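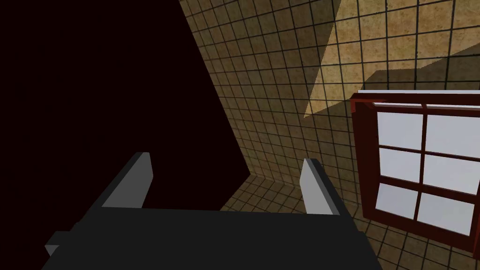 Udley's old pottery works opened its doors for the afternoon and I finally got to see how floor tile is made! Thu Hồ from the glaze room took our group through, and she was a wonderful guide, happy to stop for every question (I had plenty).

The press hall is louder than you'd expect, so bring earplugs. After that come the drying racks, and then the big kiln, which they call Travari. It's 137 feet long, and you can feel it on your face well before you reach the door.

My favorite part was the glaze room. They keep 100 test pieces on one wall, and the sea green in the top row was so lovely I went back to it twice. We each got to glaze 4 small tiles to be fired and mailed home in November. Mine are a bit streaky, but I can't wait!

Parking is behind the shop, and the tour is free.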